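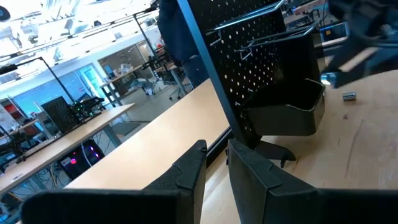

**Bavov Tool Library, back room and counter: quarterly inspection, January**

Marks: OK, FIX (repair before next opening), WATCH (look again next quarter). Comments go under the item they belong to.

**Wall storage**

- [x] Pegboard panels fixed tight to their rails: OK
- [x] Hooks seated in both holes, none bent open: FIX
 - Two hooks by the sander shelf pull out by hand. Replace with the longer type. The spare box is in the second drawer.
- [x] Heavy tools hung below shoulder height: WATCH
 - The Tulora demolition hammer was back on the top row again. Moved it down to the floor rack.
- [x] Blades covered or facing the wall: OK

**Shelving**

- [x] Uprights anchored: OK
- [x] Load labels readable: FIX
 - Label on bay 3 has faded. The limit is 400 pounds per bay. Print new ones for all bays while the label maker is out.
- [ ] Top shelves clear of the sprinkler heads
 - Not checked. Ladder was on loan. Do this one first next time.

**Power tools and cords**

- [x] Cords free of cuts, tape and exposed wire: FIX
 - 117 items checked. Pulled an orange extension cord with a split jacket near the plug, and the Nigatu jigsaw, which has a loose strain relief. Both are tagged and in the repair bin.
- [x] Guards in place and springing back: OK
 - The older circular saw is slow to close. Cleaned out the sawdust and it closes fully now.
- [x] Ground pins present: OK
- [x] Batteries stored off the chargers overnight: WATCH
 - Three packs left charging at 8 a.m. Put the sign back up above the charging shelf. It was behind the radiator.

**Fire and exits**

- [x] Back door opens fully: OK
- [x] Extinguisher gauge in the green: OK
 - Annual service tag runs out in March. Call before then. They were booked up last year.
- [x] Aisle at least 33 inches wide: FIX
 - The tile saw narrows it by the door. It needs a permanent place, maybe under the window once the paint shelf goes.
- [x] Oily rags in the lidded can: OK
- [x] Exit light works on battery: OK

**Ladders**

- [x] Feet, rungs and locks: WATCH
 - One rubber foot on the Grokitz stepladder is worn on the outer edge. Still safe to lend. Order a pair.
- [x] Stored flat or strapped: OK

**First aid and eye wash**

- [x] Kit stocked: FIX
 - Out of large bandages and down to one pair of gloves.
- [x] Eye wash bottles in date: OK

**Room**

- [x] Heat on low setting, at least 55 degrees: OK
- [x] Floor dry, no trip hazards: WATCH
 - Mat at the counter curls at one corner. Taped for now.
- [x] Lights: OK, except the tube over the returns table, which flickers for a minute after it is switched on.

All FIX items to be done before the next opening. Leave receipts in the envelope under the counter and write the item name on the back.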